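Reading levels and the math picture book shelf

28 February 2024

I finished re-sorting the math storybooks last night. The shelf had been in order of purchase, which made sense when it held six books and stopped making sense well before it held forty. It is now in order of what a reader has to be able to do before page one. These are my notes on the method, mostly so that I can repeat it in August when the next batch comes in.

By math storybook I mean a book with a plot in which the plot can't move unless somebody does some arithmetic or geometry. Counting books are out. So are workbooks with a cartoon animal in the margin. The test I use is to cover the math and read what is left. If the story still works, the math was decoration, and the book goes on the general shelf.

The publisher's age range is on the back cover of nearly all of them, and I ignore it. The ranges are too wide to sort by. Two books from the same Bedwood series both say seven to ten, and one of them needs only skip counting while the other needs equivalent fractions by the second chapter. A child who can do the first may be two school years away from the second.

What I record for each book is the hardest operation the reader must follow, the page where it first appears, and whether the book explains it or assumes it. The third item matters most. A book that explains long division badly is harder to use than one that assumes it, as you end up having to undo the explanation first. 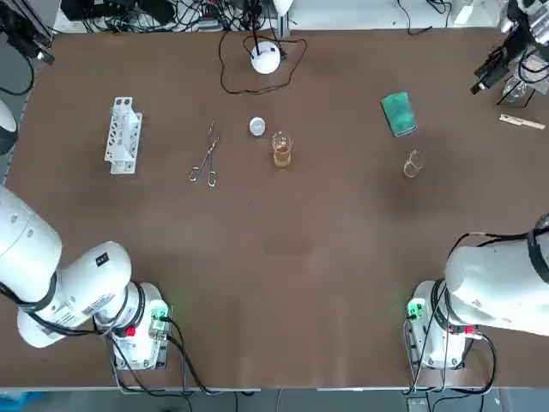

Two white arms at the near edge of the table.

Reading load is recorded separately. I count the words on three full text pages and take the middle figure. Anything over 400 words a page is a chapter book for my purposes, whatever its trim size. The two scales don't track each other well. The Lanetti books have very little text and quite hard content, including one that gets to prime factors in a story about a bakery with a broken oven. Good for a child who is ahead in math and behind in reading, and there are more of those than the catalogs seem to expect.

The Lanetti prime factor book also has an error, which I mention for anyone who owns the first printing. The baker's order is 2,147 rolls, and the apprentice announces that the number is prime. It is 19 times 113. The whole second half depends on the order not dividing into equal trays, so correcting it isn't a matter of changing one word. I have penciled the factors inside the back cover and left the text alone. A reader who knows how to test for primes can be given the page and asked to check it, and I think that is a better exercise than anything the book set out to teach.

Pace is the other series that takes up a lot of room. It is a run of thin quest stories set in a walled town called Drernham, where each gate has a measuring problem on it. The early volumes use whole units only. Volume four switches to mixed units without warning, and the back cover gives no hint of it. I shelve one through three together and put four onward a full section to the right. This breaks up the set and looks untidy.
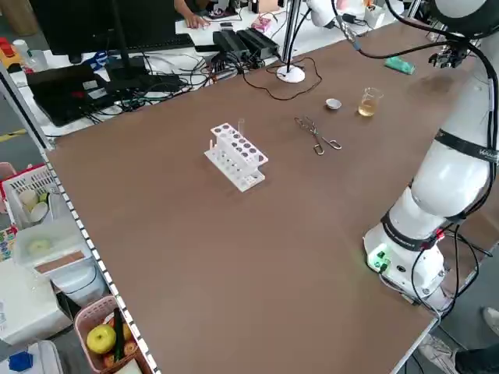 The gates in the later volumes are also less consistent about where the answer is given. In volumes one to three it is always on the page after the problem, so a reader can stop, work, and turn over. From four on it is sometimes on the facing page, in full view. I tried a strip of card held over the right-hand page and it works well enough when reading aloud. A child reading alone will see the answer first. I have marked these books with an F on the spine label, for facing.

The spine label now has three parts: a number from 1 to 20 for the operation, a letter for reading load, and the F where it applies. The number scale is my own and the steps are not even. The gap between 8 (multiplying by one digit) and 9 (dividing with a remainder) is much larger than the gap between 2 and 3. I considered spacing the numbers to show this and decided against it. The labels are there to put books in order, and order is all they need to give.

Three books resisted. One is a mystery that uses only addition but requires the reader to keep a table across nine chapters — the operation is a 3 and the bookkeeping is closer to a 12. I filed it at 7, which satisfies no rule. Another is a geometry story in which the diagrams are drawn out of scale, apparently on purpose, so that measuring them with a ruler gives the wrong result. It says so in the notes for parents and nowhere in the story. The third is a long one, 500 pages, with a logic puzzle at the end of each part and no arithmetic at all. By my own definition it may not belong on the shelf. It has stayed for now, at the far right, without a number.

Still to do: the probability books, of which I have two, both with dice and both with pirates. I haven't worked out where chance falls on the scale. Counting outcomes is easy enough to place, but one of them goes on to expected value in the last chapter, and the reader who is ready for the first ten chapters is probably not ready for that one. I may label it by the last chapter and write the earlier number inside the cover.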